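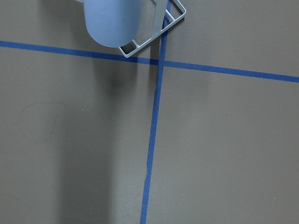
Onditz est un bras robotisé de table construit par l'amateur Anselmo Aranda dans l'atelier partagé Grorurance, puis repris par d'autres membres du même atelier. Le projet porte à la fois sur la mécanique du bras et sur la surface de travail qui l'entoure. Celle-ci est d'un gris brun mat, divisée par des bandes de ruban adhésif bleu apparemment posées à la main, dont les croisements servent de repères pour placer les objets. La pince a des doigts bleu pâle à bout arrondi, dont la surface porte quelques traces et éraflures. Le nom Onditz désigne à l'origine le seul logiciel de commande; il s'est étendu à l'ensemble de la machine.

Accueil > Robotique > Constructions d'amateurs > Onditz

Rechercher dans l'encyclopédie Lancer la recherche

Historique

La construction commence en avril, à partir d'un bras d'occasion livré sans contrôleur. Aranda écrit d'abord un programme de déplacement point par point, puis une version commandée à distance par un second opérateur. La première notice de montage est mise en ligne le 27 juil. 2020. Elle comporte 139 pages et reste la principale source sur le projet - les versions suivantes n'en reprennent que les chapitres consacrés au câblage. Le dépôt du logiciel compte 3 361 lignes de code, hors bibliothèques.

Surface de travail

Le bras opère au-dessus d'une table garnie d'objets de cuisine courants : vaisselle, planche à découper, supports à tasses. Le choix d'objets ordinaires est défendu dans la notice, qui juge les cubes et cylindres d'essai trop faciles à saisir. Les fruits sont utilisés pour régler la force de serrage.

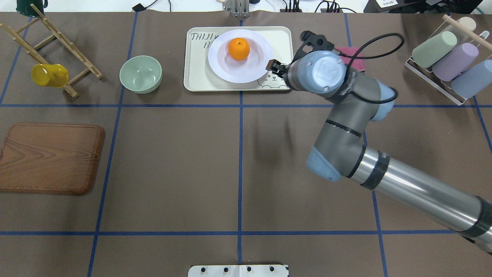 Le bras au-dessus de la table, pince près d'une orange posée dans une assiette.

Commande

Le contrôleur, appelé Kofler, occupe un boîtier séparé. Il reçoit les consignes du logiciel et limite la vitesse à l'approche de la table. Une variante nommée Jaltel ajoute un mode d'enregistrement : l'opérateur guide le bras, et la trajectoire peut ensuite être rejouée. Cette variante exige un nouvel étalonnage après chaque démontage du poignet, opération que la notice décrit en 8 étapes.

Voir aussi

Bras manipulateur - Préhenseur - Atelier partagé

Contact | © Encyclopédie des constructions d'amateurs | Haut de page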